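Teleop demos with two arms – how do I stop wasting takes?

Asked by Melati Jugah, 9 May 2023

I've been driving a two-arm setup by remote control and I'm completely hooked, but my cloth demonstrations are a mess. Hard objects are fine. With anything floppy I hesitate, regrip, wander off, and the policy learns all of it! So far I have 210 takes and I'd be happy to show you maybe 4. Do I filter them, or start again with a different way of driving?

3 replies

Slamet Purba
Start again. Delete the lot.

Digby Gilchrist
Please don't delete them! Sort them first. Regrips are worth keeping if they end in a good hold, because the policy will need to recover too. What hurts is dithering, so trim the stretches where both arms just hang there.

For driving, decide before you press record which arm does the work and park the other one well out of the way. I do cloth over a tray with chopsticks under it, and I go in low at one edge, close, then lift slowly enough to watch the fabric follow. Lovely when it goes right – you really feel the cloth through the lag after a while. Slow your scaling down too. Mine was far too quick until June.

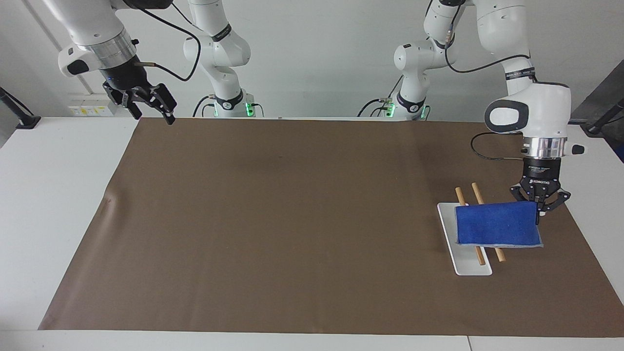 Anisa Gunawan
Agree on parking the spare arm, but I'd vary where you park it, otherwise the policy gets fussy about its starting pose. Same with the tray angle: nudge it between takes. And have you tried moving the arms by hand for the first few? I found grasp height much easier to learn that way, then went back to the controllers.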